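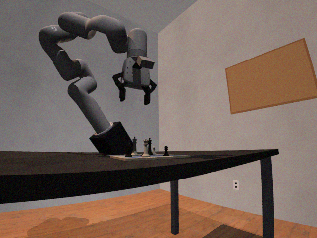

Gyula Kocsis wrote to ask whether a congregation must have its own pastor present before it can open a reading circle in Kundix. It does not. Any member who has been given the Convener role may open a circle, provided that the congregation's governing body has approved the reading list.

Search the guide
Enter keyword
Go

Setting Up a Reading Circle
April 16, 2020
By Si-woo Woo
Print this page | E-mail this page

This section explains how to create a reading circle for the study of theology, Scripture or church history, and how to prepare it for its first discussion. It applies to congregations, campus ministries and retreat houses that use the Kundix study program. Accounts must already be in place.

Before you begin

You will need the name of the circle, the title and edition of the first text, and the e-mail addresses of the people you intend to invite. Each circle must have two conveners. A circle with a single convener can be saved as a draft but cannot be opened to readers.

Creating the circle

1. Sign in and select Circles, then New Circle.
2. Enter the name of the circle. Names are visible to every member of the congregation, so avoid names that identify a private group such as a grief or recovery fellowship.
3. Select a tradition from the list. The tradition determines which calendar of seasons and feast days is shown beside the reading plan. Select General if members come from several traditions.
4. Add both conveners and select Confirm. Each will receive a message with a link to accept.
5. Select Save as Draft.

Note: The tradition may be changed later, but notes that members have attached to a feast day will move to the general notebook.

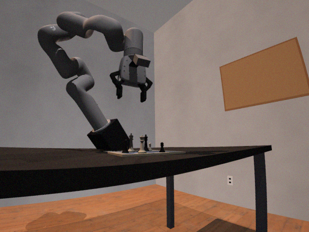 Our conveners in Banitz found the General calendar too bare for Advent and asked if they could add local observances by hand. This can be done. Open the draft, select Calendar, then Add Observance, and enter a title and date. Local observances appear in italics and are not shared with other circles.

Adding the first text

6. Open the draft and select Texts, then Add Text.
7. Enter the author, title, translator and edition. For Scripture, enter the translation in full. Abbreviations are not accepted in this field.
8. Divide the text into portions. A portion should be short enough to be read by a member with a full working week. The program accepts up to 60 portions for one text.
9. Mark any portion that deals with violence, abuse or bereavement as Read With Care. Members will see the notice before the portion opens.
10. Select Publish Reading Plan.

Caution: Do not upload scanned chapters of a book unless the publisher has given written permission. Quotation for the purpose of discussion is permitted within the limits stated in your license agreement. A circle found to hold unlicensed copies will be closed until they are removed.

Caution: Once a plan is published, portions cannot be reordered without resetting the members' bookmarks. Check the order against the printed book first. 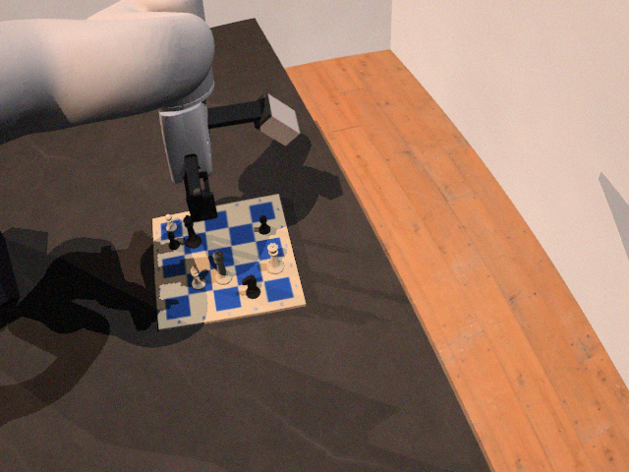
Balancing the reading list

The List Review screen groups the chosen texts by period, region, language of origin and author. It is intended to help conveners see where a list depends heavily on one school of thought. The screen makes no judgment about doctrine, and no text is removed or recommended by it.

11. Select Texts, then List Review.
12. Read the summary with both conveners present – by telephone if necessary.
13. Where a period or region is missing, either add a text or record a reason in the Comments field. The comment is seen by the governing body when it approves the list.

A list must hold at least two texts before the review can be run. Lists adopted from the Skustent or Parri collections carry a completed review, which may be edited.

Opening the circle

14. Select Members, then Invite, and enter the addresses. A circle opens when five members have accepted.
15. Set the discussion rules. The standard rules ask members to quote the passage under discussion, to leave the conversion of other members out of the conversation, and to keep personal disclosures within the circle.
16. Select Open Circle.

Note: Circles left in draft are cleared every September. To keep a draft, open it and select Renew before the end of August.

If the Open Circle button remains gray, confirm that both conveners have accepted and that the approval of the governing body has been entered under Permissions. For closing or merging circles, see the next section.

Print this page | E-mail this page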